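Was kostet ein Greifer? So plant eine Werkstatt ihren Einkauf

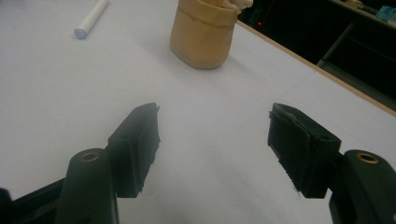
Zwei schwarze Greiffinger über einem weißen Tisch, dahinter ein Becher.

12 Mal geteilt · 3 Kommentare

Wenn du dir ein Fahrrad wünschst, schaust du zuerst auf den Preis. Aber du brauchst auch einen Helm, ein Schloss und irgendwann einen neuen Schlauch. Bei Greifern ist es genauso.

So-ying Tam plant den Einkauf für die Lernwerkstatt in Prorton. Dort üben Kinder und Erwachsene, wie man Dinge mit einem Greifer anfasst. Im September schreibt sie auf, was die Werkstatt im nächsten Jahr braucht. Diese Liste mit allen Preisen heißt Budget.

Ganz oben steht ein neuer Handgreifer. Er kostet 740 Euro. Das ist viel Geld, und damit ist noch nicht alles bezahlt. Die Teile, die beim Greifen die Dinge berühren, nutzen sich ab. Man nennt sie Fingerpolster. Ein Paar kostet 29 Euro, und die Werkstatt rechnet mit sechs Paaren im Jahr. Das macht zusammen 174 Euro.

Dann kommen die Sachen zum Üben: Becher, Stifte, kleine Schachteln. Ein Becher gibt leicht nach, ein Stift rollt gern weg. Deshalb übt man mit beiden. Für dieses Material schreibt So-ying 67 Euro auf.

Jetzt wird gerechnet:
740 + 174 + 67 = 981 Euro

Aled Gape prüft die Liste. Er fragt bei jeder Zeile: Brauchen wir das wirklich neu? Einen Tisch gibt es schon, der steht also nicht im Budget. Auch Schrauben sind noch da.

Bevor die Werkstatt bestellt, holt sie zwei Angebote ein. Ein Angebot ist ein Brief, in dem eine Firma ihren Preis nennt. Manchmal ist der Greifer bei einer Firma billiger, dafür kosten die Polster mehr – dann muss man das ganze Jahr vergleichen.

Wörter zum Merken
Budget: ein Plan, wofür man Geld ausgibt
Ersatzteil: ein Teil, das ein abgenutztes ersetzt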